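Will staff still be needed once the arm unloads the machines?
Last updated: March

Yvonne Nuttall
Our laundry at Histon is to have a robotic arm for unloading. What becomes of the two attendants?

Roy Dobson
At Biltholm their hours were kept. The arm takes out jeans and other heavy items — attendants now sort, check pockets and fold.
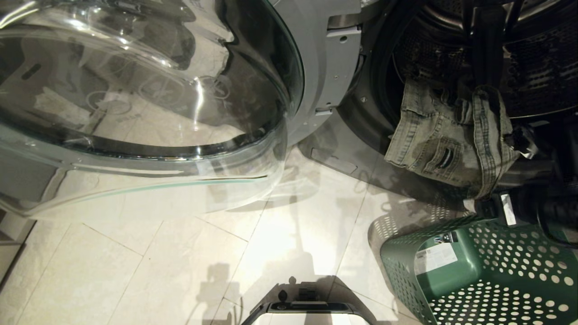 Oratile Pretorius
Please ask for the revised duties in writing before Tuesday's meeting. Ours came late and caused ill feeling.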